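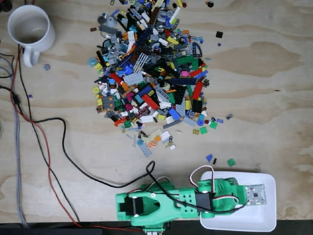

Re: [prirville-bricks] Sorting day, what to do with the mixed lot

2022-10-23

Quick one, typing between things.

> We have the big mixed lot from Arkalness and no plan. Sort by color
> or by part? I can bring drawers, 15 of them, the small kind. Also
> is it worth pulling the Technic out first?

Part, not color. Please. Gray plates in a drawer of gray everything, you never find them again. Color looks nice for a day.

Technic first, yes. Beams are easy to spot even in a heap - there's a dark gray curved one near the top of mine, and one long red brick lying across the right side. Big stuff out, then plates, then slopes, then the tiny round bits last. Those always roll off on there own anyway, check the table edges before you sweep up.

15 drawers wont do it. I'd want nearly 103 for a proper job, but 2 deep tubs for plain bricks takes the pressure off. The Dutex tubs are fine, lids are bad.

Pink and magenta - leave together for now, few enough to split later.

Can't do December before the swap meet, any time after is OK. Will bring trays, and a sheet to tip the lot onto. Somebody else do coffee.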